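24 Nov 2024
By Gudrun Heitmann

Every November I clean the old desktop computer before the heating season brings more dust into the house. It takes me 43 minutes when I don't hurry.

First, shut down the computer, pull out the power cord and press the start button once more. Carry the case to a table with good light. I put an old bath towel under it so the feet do not scratch the wood. Screws go in an egg carton, one hollow for each place they came from.

For the dust I use a soft paintbrush that was never in paint, and then short puffs from a can of air. Hold the fan with one finger while you blow — it should not spin. I don't use the vacuum cleaner inside the case, only on the towel afterward.

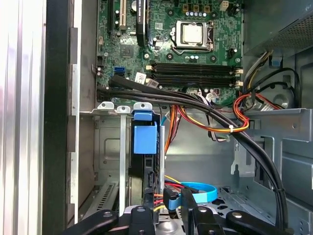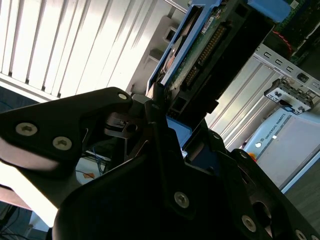
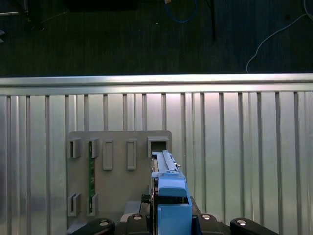
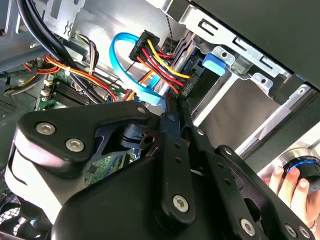
Wumpini Tsikata wrote to me that a paintbrush is too wide for the corners by the memory, and that an old makeup brush, washed and fully dried, goes in much better. I have tried it and I agree.

Dust filters, if your case has them, can be washed with lukewarm water and a drop of dish soap. Let them dry overnight on the rack. Do not put them on the radiator, mine became wavy like a potato chip.

The same brush is also good for keyboards and window blinds.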